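Flora Moncrieff was already halfway through a story when she opened the door, something to do with a ferry and a borrowed oboe, and it took me until the kettle boiled to work out she'd started it for the last person who rang the bell and simply kept going for me.

She's conducted the Cornurport Community Choir for seven years now. I sang alto in it for one of them (badly, she was kind) so I can tell you she's like this all the time.

I wanted to know about the September concert, the one where the power went out at the Adside hall partway through the second half. "Everyone asks about that," she said. "We had 154 people in the seats and I couldn't see my own hands! So I hummed the note, and the basses came in, and off we went. Cameron Mackay was singing the wrong verse the whole way through and I've never told him." Well, he knows now.

Was it the best they've sung? She pulled a face. "It was the best they've listened. When you can't see the page you have to use your ears, and most people in a choir would rather do anything else."

That got us onto reading music, which she doesn't ask for. There's no audition either. New people sit beside someone who's been around a while, and they can mouth the words for the first term if they like. Obadia Simiyu did that. He's now singing the solo in the spring program, and Flora went a bit pink telling me about it.

"He had a lovely voice the whole time, the rotter. He just didn't want to be looked at. I moved him to the back row beside the radiator and out it came."

We talked for ages about breathing, and I'd forgotten how much she cares about it. She had me stand up in her kitchen and hiss like a tire going flat while she timed me on the oven clock. I won't be sharing my score. Her favourite warm-up is five slow hisses, then a siren, then whatever tongue twister she's picked up that week.

And the supper after rehearsal? "Oh, that's half the choir," she said. "Toasties and rolls. You can't sing on a full stomach, so they all come hungry and stay late."
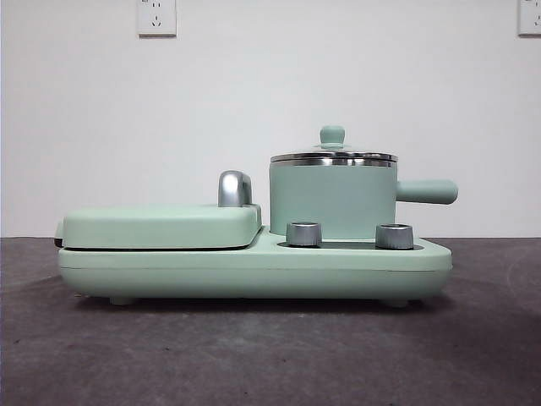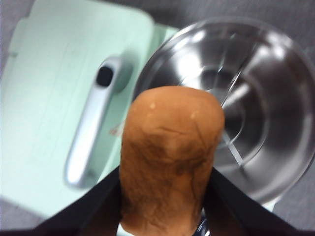 Coming along

Rehearsals start up again on Tue 14 February at the Adside hall. Any voice is welcome, and tenors will be hugged at the door. Bring a pencil and a water bottle.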